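Category: Gear & Services > Soft Goods Handling

Jenar opens trial bookings for its clothes-sorting package

Quick one before the issue closes. Jenar has put its garment sorting package up for trial bookings as of Oct 22, 2024, and a few of you wrote in asking whether it's worth the call. Short version – probably, if you handle returns or donated clothing and you have a table to spare. Longer version below.

What you get: a two-arm robot, the Husero control software, setup on site, and a person on the phone for the length of the trial. Trial runs 8 weeks. Bring your own table and baskets. Jenar isn't fussy about the baskets, ordinary plastic ones are fine so long as the arms can reach in from the top. No conveyor needed, no cage in the base quote (ask about that, your insurer will).

The job itself is dull and that's the point. Mixed heap in the middle, a basket on either side, pieces go left or right by whatever rule you set.
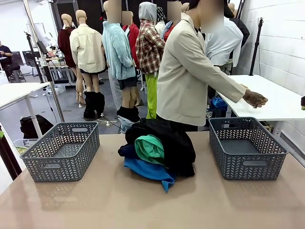
Rules are where the Husero part comes in. You pick from color, garment type or a tag list, and you can stack two of them. Three is promised for December. Setting up a rule took me one coffee and one phone call, and the phone call was my fault, I'd saved over the default. Menus are plain enough. Search box in the settings is useless, skip it and scroll.

Amerley Agbenyega runs the trial program at Jenar and was pretty straight about the weak spots when I called. Dark on dark is hard. Two black pieces tangled together may get treated as one. Anything with long straps or drawstrings, pull it out before you start. "If your own staff has to stop and untangle it, assume the arms will have trouble too," she said. She also said to budget the first week for nothing but tuning, wich I'd pass along to whoever does your schedule.

Money. Trial is 700 dollars a week, setup included, travel extra if you're more than 165 miles from their shop. Converting to a lease afterward knocks the last two trial weeks off the first bill. No purchase option yet. I asked twice.

Compared with Fiadzo, since people will ask – Fiadzo is cheaper by the week but sells you the rule editor as an add-on, and their trial is shorter. Fiadzo does fold, though. Jenar doesn't fold, hang, or button anything. It sorts. If folding is your bottleneck this is the wrong item, go back to the September roundup.

Floor space is modest but plan for cables. Also the gripping ends want a wipe down every shift, lint builds up. Spare covers come in the kit, more are 41 dollars a set.

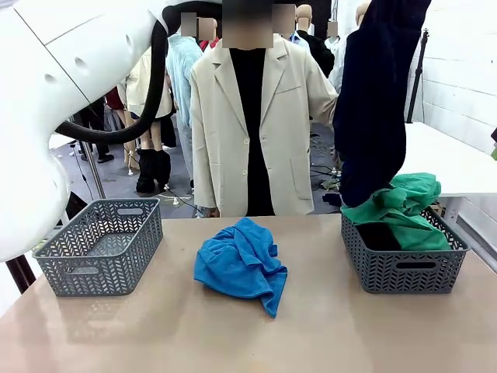 Can one person run it alongside other work?
Mostly, once the tuning week is over. Somebody still has to load the heap and swap out full baskets, and Jenar asks that a trained person stay within earshot while the arms are moving. Training is half a day and they'll do two people per site at no charge.

Few loose ends. Wet items are a no. Shoes, no. Kids' clothes yes but very small stuff like socks gets missed more often then not, so sort those by hand. The software keeps a running log you can export, handy if your manager wants numbers, and the export is a plain spreadsheet. Support hours are business hours Eastern only, which will annoy the west coast people.

Bookings go through the Jenar trial desk. Have your table height and a rough list of garment types ready before you call, they ask for both right away. Slots for this year are going, I'd not wait on it.

Related items
Flonholm table clamps: second look
Fiadzo folding trial, six weeks in
Returns season: what to rent and what to skip
Reader letters: lint, again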